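Jiltstead Community Help > Robotics and automation > Hand-held grippers

Right jaw won't let go after holding a sock – sticks, then snaps open 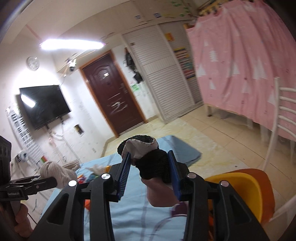

Posted by Magdalini Mavromatis

The job is pairing and folding socks with two hand-held grippers, one in each hand. The right-hand one has started sticking closed. I release the trigger and the jaws stay shut on the sock for a second or so, then open all at once. Twice now the sock has come away with a pulled thread. The left-hand unit has done the same number of sessions and opens normally.

It started on Wednesday, partway through the afternoon. The log shows 2,327 open and close cycles on the right unit since the pads were last changed. Before that day I had no trouble with it at all.

What I have tried so far:

Restarted the recorder and the right unit. No change.
Wiped both pads with a dry cloth. It was better for 9 grasps, then went back to sticking.
Swapped hands. The fault stays with the unit, so it isn't my grip.
Worked the jaws with nothing in them. They open fine nearly every time. It only happens with a sock between them, and thick ribbed ones are the worst.

The recorded jaw width also looks wrong. When the jaws are stuck, the trace sometimes shows them starting to open when I can see they haven't moved. I have 60 recordings from that afternoon and I don't know whether to keep them.

Is this the pads, the joints or the spring? I would like to know before I take anything apart, as I have no spare for this one.

Reply from Osamu Tsuji

Had the same on an older pair. I put a drop of sewing machine oil on each joint and it went away. Takes two minutes.

Reply from Annelies Leitner

Please don't oil it yet. Oil in the joints picks up lint, and with socks you have a lot of lint. It will feel better for a day or two and then get worse. It can also creep down the bars onto the pads, and after that they slip.

Your description sounds like lint packed into a joint on one side. With nothing in the jaws, the spring has enough force to push past it. With a thick sock, the linkage sits at a different angle and under load, and that is where it binds. The snap when it opens is the spring finally winning.

I would check it in this order.

1. Power the unit off and unplug it. Keep your fingers out from between the bars. When a stuck linkage lets go it closes up gaps as well as opening them, and I have had a badly pinched finger from one.

2. If a sock is still held, don't pull on it. Ease one pad back by hand and lift the sock out. Pulling is what breaks the thread, and it can lift the edge of the pad too.

3. Move the jaws slowly through the full range and feel for a rough spot. Then do it again with a folded sock in between. Note which side lags.

4. Look at the joints on that side under a good light. Threads wrap around the pin underneath the cap, so they are easy to miss from the top. Pull them out with tweezers. Don't use a blade near the pads.

5. Clean between the ridges on the pads with a soft dry toothbrush. A cloth only reaches the tops of the ridges – this may be why your wipe lasted such a short time.

6. Put it back together, run 25 open and close cycles with a thick sock, and watch the width trace while you do it.

If one side still lags after that, I'd suspect a bent pin or a tired spring, and I would stop using the unit until it has been looked at.

On the recordings: if the width is read at the trigger end, it can change before the jaws do, because there is some play in the linkage. That would match what you saw. I would set aside everything from the first stuck release onward and recalibrate before recording more. Don't try to fix the numbers afterward.

Reply from Magdalini Mavromatis

Thank you. It was the outer joint on the right side. There was a tight ring of black thread under the cap, plus a bit of pink fluff behind it. I did the cycles with the thickest sock I have and it opened every time. The trace follows the jaws again after recalibrating.

I have moved the afternoon's recordings to a separate folder. No oil used.

Reply from Achilleas Chrysikopoulos

Same problem with towels, same cause. I check the joints at every break now. Does anyone know if the caps can be bought separately? I lost one under a cabinet.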